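New ground rules for gripper work at home: what changes in August

I have been waiting for this one for ages, so forgive me if I sound a bit too pleased about a rulebook. Prornstead, the group that writes the working guidelines a lot of us use for hand-held gripper recording, has put out its second edition of the home tasks code. It's short, it's readable, and it finally says something sensible about laundry!

If you've never seen the first edition, you didn't miss much. It was written for benches. Everything assumed a flat table, a hard surface and one object at a time, which is fine if you're moving blocks into a tray and pretty hopeless if you're in someone's bedroom with a heap of clothes. The new one runs to 58 pages (the old one was longer, and I'm told the appendix was the part that got the chop) and about half of it deals with soft things. Clothes, towels, bedding, bags. The stuff that flops.

I spoke to Nawal Abdel Hamid, who led the drafting, over a slightly crackly call at eight in the morning her time. She told me the team went through 1,963 comments from people who do this work, and the biggest pile by far was about fabric. People wanted to know how hard to squeeze, where to take hold, whether the other hand was allowed to help, and what to do when a sleeve wraps itself around the fingers. "We had one line on cloth in the first edition," she said, "and it told you to flatten it first. Well, flattening it is the job."

So the flattening line is gone. In its place there's a proper section on picking a garment out of a mess, and I think it's the best thing in the code. You take a gathered fold, close the fingers fully before you lift, and leave whatever else is on the bed where it is. No tidying up beforehand to make it look easier. If the household keeps its sweaters in a heap, you work next to the heap.

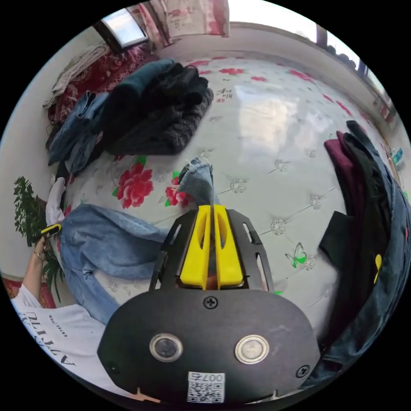

Do I need the homeowner's permission in writing before I record in a bedroom?

Written permission is required under the new edition, one signature per room, and it has to be signed before the first recording starts. A spoken okay used to be enough for rooms other than bedrooms, and that's been dropped too.

I like that change a lot, even though it means more paper. The permission form is a single page now, and it lists the rooms by name, so a person can say yes to the kitchen and no to the bedroom without having to cross things out. They can also change their mind for 30 days – sorry, no, I'm mixing it up with the old draft. In the final text there's no time limit at all. They write in, and the recordings from that room come out.

The next big piece is two hands. The first edition was oddly strict here and wanted the free hand kept out of the way, which anybody who has folded a pair of pants will tell you is silly. The second edition says the free hand may hold, steady or stretch the garment, as long as it doesn't cover the fingertips of the gripper while they're closing. Bracelets and watches are fine if they sit snug on the wrist. Long dangly ones should come off (I lost a nice one to a zipper this spring, so no argument from me).

There's also a bit about clothes worn by the person doing the recording, and this is the part I expect people to grumble over. Prornstead now asks that printed slogans and names be noted on the session sheet. It doesn't ban them. Nawal was quite firm with me on this: the early draft did have a ban, and Meten and Belkadi both wrote in to say their people work in their own clothes and would like to carry on doing so. A note on the sheet was the compromise.

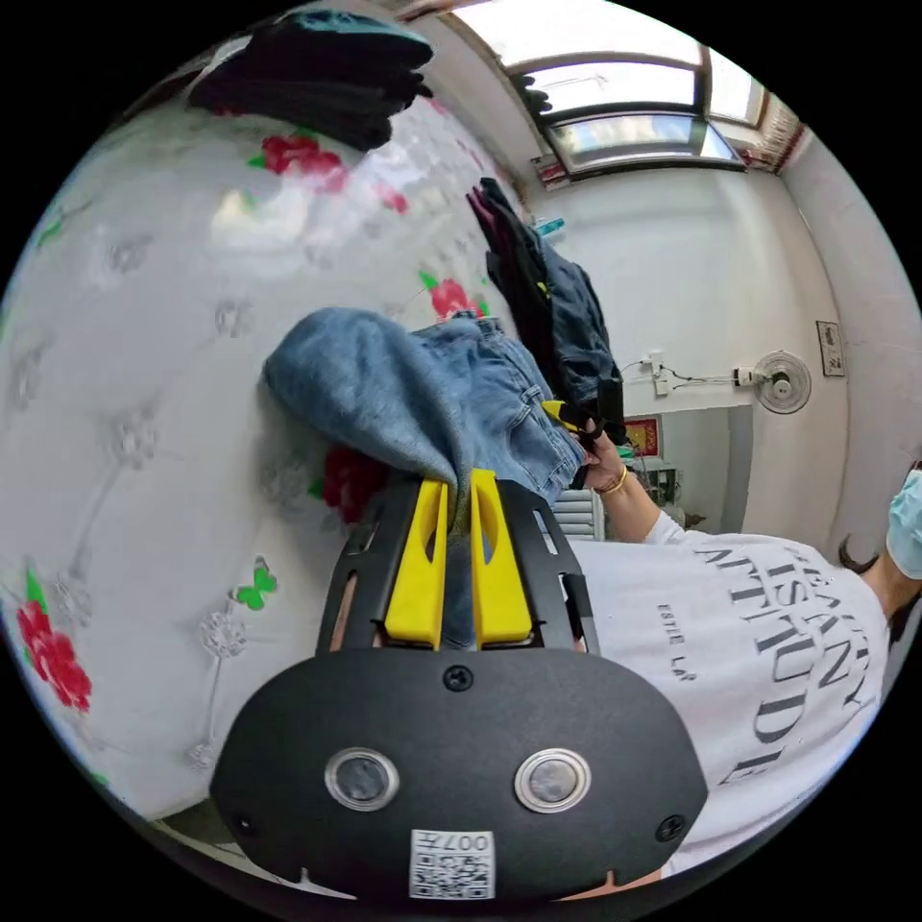 The same goes for family pictures, mail left out on a shelf and anything else with a name or a face on it. You write it down, and the checker decides later if something needs blurring. The old rule had you taking things off the walls before you started, and I know plenty of people who quietly refused. Taking down somebody's pictures is a weird thing to do in their house, and putting them back crooked is worse.

Then there's the session length. A single run can be no longer than 130 seconds, and there's a proper break after every hour. The wrist complaints were what drove this, I gather. The tools aren't terribly heavy, but hold one at arm's length over a bed for a whole morning and see how your elbow feels! The code now says to change hands when you can and to kneel or sit for low surfaces instead of bending.

Labels get a page of their own. Every tool needs a code that can be scanned, it must be stuck on flat, and you scan it at the start and at the end of the day. If the sticker starts peeling, the tool goes back in its case until it's replaced. Screws get checked at the same time, by hand, with the right size driver. It sounds fussy and it takes me two minutes.

Who has signed up so far? Meten has said it will switch all its home teams over in August. Belkadi is doing it in stages and starts with laundry and kitchens. Litbridge, which trains new recorders, has rewritten its starter course and expects to put nearly 500 people through it by the end of the year. Their course used to spend its first afternoon on blocks and cups. Now it opens with a basket of clothes and a bed, and I'm a bit jealous.

I do have one gripe. The section on bright windows is thin. It tells you to note strong daylight and glare on the sheet, and then it pretty much stops. No word on whether you should draw the curtains or move around to the other side of the bed. I asked Nawal, and she said the group couldn't agree, so it's been left for the next round. Comments on that part are open now through the form on Prornstead's site, and mine went in last night.

The code is free to download, and the permission page and the session sheet are separate files, so you can print those two on their own. Old session sheets can be used up until the end of August.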